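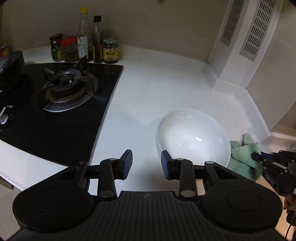 Vomcombe VG-225 Fixed Methane Detector

Continuous point detector for natural gas in wellhead enclosures, compressor buildings, meter houses and valve pits. The VG-225 measures methane by infrared absorption and reports as a percentage of the lower explosive limit (LEL). It needs no oxygen to operate and is not poisoned by silicones or sulfur compounds.

Measurement

Range: 0 to 100% LEL methane
Resolution: 1% LEL
Warm-up: 2 minutes to first valid reading
Output: 4-20 mA, three-wire, sourcing or sinking (set by jumper)
Relays: low alarm, high alarm, fault
Supply: 24 VDC nominal

The fault relay is energized in normal operation and drops out on loss of supply, blocked optics or an internal error. Alarm relays can be set as latching or non-latching. Latched alarms are cleared at the unit with the magnetic wand or from the control panel through the remote reset terminals.

Housing and mounting

The body is cast stainless steel with two threaded conduit entries. One entry is supplied plugged. Mount the detector with the sensor head pointing down. Methane is lighter than air, so in closed buildings the head belongs near the ceiling, clear of supply vents. For outdoor wellheads, fit the weather guard and place the detector on the side away from the usual wind direction.

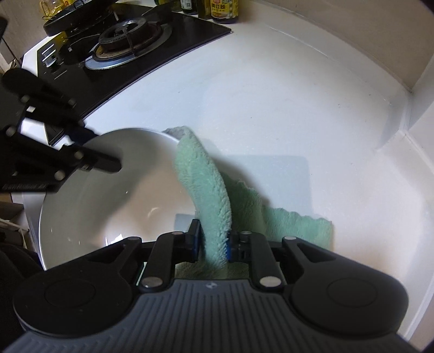
Cable shield is grounded at the panel end only. Grounding at both ends is the most frequent cause of unstable readings returned to our service desk. Maximum loop resistance depends on supply voltage at the detector, and the table in the installation manual should be checked before long cable runs are pulled.

Calibration

Units ship calibrated for methane. Zero and span are checked with the calibration cup and a bottle of test gas, entered from the wand menu without opening the housing. Check every six months, and after any exposure above full scale. Sites with heavy dust should clean the optics at the same visit, using a lint-free swab and isopropyl alcohol.

Firmware

Units with serial numbers ending below 863 carry the earlier relay firmware and do not support remote reset. They can be updated at the Zustudton workshop. Contact Riet Peeters in service for a return number before shipping.

Accessories

Calibration cup with tubing
Magnetic wand
Weather guard
Duct mounting kit
Pasaribu junction box, two-entry

Ordering

The calibration cup and wand are sold separately. Quotations for ten units or more are handled by Kristof Verschueren. Data sheet revised 2 December 2022.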